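Trevedine Opens Its Paint Table to Neighbors of All Ages

VIRNDEN, 2/5/26 – Trevedine, the community art room that so many Virnden families already think of as a second kitchen table, is delighted to announce a new season of open painting afternoons, with 30 places at each one and every bit of paint provided.

The afternoons grew out of a small get-together last October, when 16 neighbors came by to try out the colors and stayed well past closing. "We kept putting the caps back on and people kept taking them off again," said Despina Panagiotou, who runs the room. "I went home with paint on both elbows and I was so happy – I knew we had to do it again."

Painters help themselves to bottles and brushes from the shared table and can stay for as long as they like within the 2 hours. Children from age four are very welcome with a grown-up.

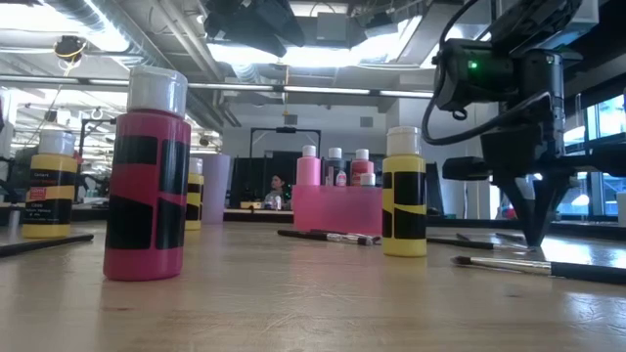

Do I need to bring my own brushes?

Brushes are on the table for everyone, though you may bring a favorite if you have one.

Places can be reserved at the front desk with Eirini Gavalas, who will gladly answer questions about aprons, parking and drying racks.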